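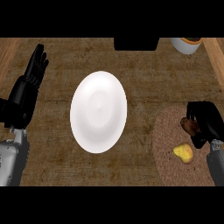 Page last changed: 5th October, by Moushumi Haque

Notes from the visit to Astwood, before I forget it all. Ferhat drove, I navigated (badly), and we still got there in time for the biscuits.

They had the simulator up on the big screen when we walked in, and I liked it straight away. Two arms, black hands, a big white plate between them, a pear on the woven mat. The right hand had hold of a brown lump which I took for a potato and Ferhat swore was bread, and we were still arguing about it on the way home! The left hand was up and open, well clear of the plate. I want to know what their controller does with an arm it doesn't need. Ours tends to park itself right in the way – must ask Asanka to dig out the Tokar logs from March and see how often.

Shanthi Ekanayake ran the demo for them and was very patient with us. Things I scribbled down:

Each scene gets 600 tries with the starting positions shuffled. They keep the failures too, all of them, and label them by hand (poor Thilini, who does most of it, had got to number 1485 by lunch).

Finger contact is the slow bit. They dropped to 4 contact points per finger and she says the grasps came out much the same. I'd like to try that on ours before I believe it, but it would save us a lot of waiting.

The tabletop is a nice bit of work, all blotchy and worn. Our plain grey one looks very sad next to it. Shanthi says they swap the wood every so often so that the vision side doesn't get too fond of one table. Ferhat wants to do the same and has already claimed the job, so I'm writing it down here where he can't wriggle out of it.

I asked about shiny plates, seeing as ours has been such a pain with the depth readings. They've had trouble as well, and seed 137 is apparently the one to try if you want to see it go properly wrong. She's sending the scene file over.

To do: thank-you email, find out if Avmont will lend us the second licence, book Shanthi for a return visit once the bench is tidy.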